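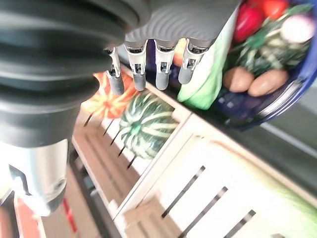

Unit 3. Collecting demonstrations for a grasping policy

A learning system of the kind we use in this course copies what it was shown, so the choice of examples is already part of the design. In the Korkerar exercise each group records 200 demonstrations of one task: take a vegetable from one container and put it into another. Please choose objects which differ in more than colour. Two ribbed squashes in a wooden crate, one orange with green stripes and one dark green with white stripes, look very different to the wrist camera, but for the fingers they are nearly the same problem. A potato or a pepper from the bowl asks for another opening of the hand and another approach.

What is one example

One example begins when the hand leaves the start pose and ends when it has returned there. It contains the wrist video, the joint positions and one short sentence that says the task. Write the sentence before you move the arm. "Put the orange squash in the bowl" is good, "move it" is not useful for training.

How to move

Go at an even speed and do not stop above the object to think. The policy will learn the pause also. If the grasp slips, you may correct it once and continue - such corrections are valuable - but mark the episode with the letter C in the log. If you drop the object on the floor, discard the episode.

Change the positions after every episode, and turn the squashes so that the stem does not always point the same way. Strong light can wash out part of a surface. Keep some of these episodes and note them.

Submission

Upload to the Prino folder of your group. Last year the Retamal group delivered 264 episodes, but 3 different spellings of the same task made much extra work. Questions about the log format go to Nicanor Yáñez. The trained policies will be compared in March.

Version 2/26/24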